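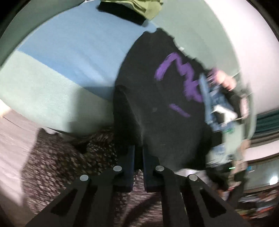 1/ Third clear night this month and I finally got a proper run at the Double Cluster in Perseus. 300 subs of 60 seconds each, no filter, from the back garden. Stray light was the main problem last time, so now anything big and black goes over the gap by the fence. A garment like the one spread out on the bed does the job if you peg it at the top.

2/ Guiding held up well until the mount got near the meridian. After the flip I lost a few subs to wind. Junpei Takeda suggested dropping the gain a notch to keep colour in the red giants between the two clusters, and I think he was right -- they come out orange instead of white.

3/ Dew got to the main lens by 2 am. I've put the heater strap on the list for next time.

4/ What I wear outside, for those who asked:
- Thick socks, two pairs
- Thin gloves under mittens
- Something black on top, so I don't bounce light about

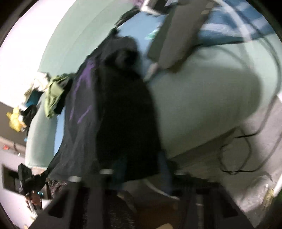 - A head torch, red only

5/ Stacking is running now. I'll post the result when I've sorted the gradient in the bottom corner. Next target is M35 if February stays dry.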